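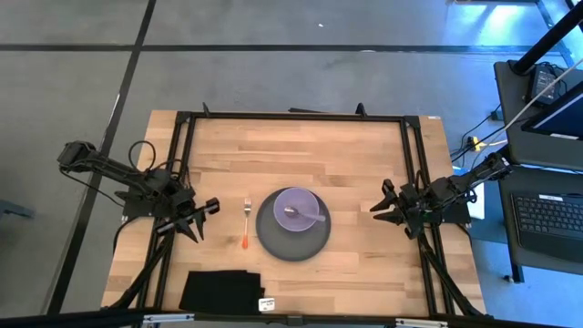
Place setting with fork, plate, bowl, spoon and black cloth napkin.

Shop Tableware Linens FAQ Contact

Help > Table settings > Questions

Table settings: common questions

Which side does the fork go on?
Left of the plate, tines pointing to the back of the table. Leave a little space so the plate can be lifted without dragging the fork along.

Does the bowl always need a plate under it?
For soup or cereal, yes. The plate catches drips and gives you somewhere to rest the spoon. For a small side bowl, skip it.

Can I mix colors?
Yes. Lavender and gray work well on light wood. If you order the Julavness bowl and plate together, tell us both colors in the notes — the form only saves the first one.
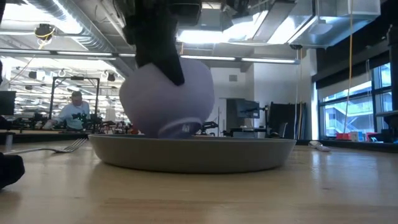 Fork on light wood, with a gray bowl beside it.

How should I fold the napkin?
A flat rectangle is fine for everyday meals. Iron cotton while it is still slightly damp. Our black cloth napkins come in packs of 8 and should be washed once before use, separately from anything pale.

Do I have to cut off the label?
No, but most people tuck it under. Njål Blomqvist in our linens department cuts his off close to the seam with nail scissors. 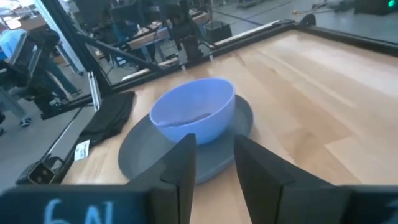 How do I care for a wood tabletop?
Wipe up spills right away and dry along the grain. Oil it when it starts to look dull, and leave it overnight before setting anything on it. Knots and darker strips are normal in joined wood and are not a reason for return.

Can I return one piece from a set?
Yes, within 20 days, unused. Put order form 741 in the box. Sets bought at the Tondodgate store go back to Tondodgate — the desk is closed on Sunday.

Cillen Tableware | Contact: Sipho Moodley, customer service | Back to top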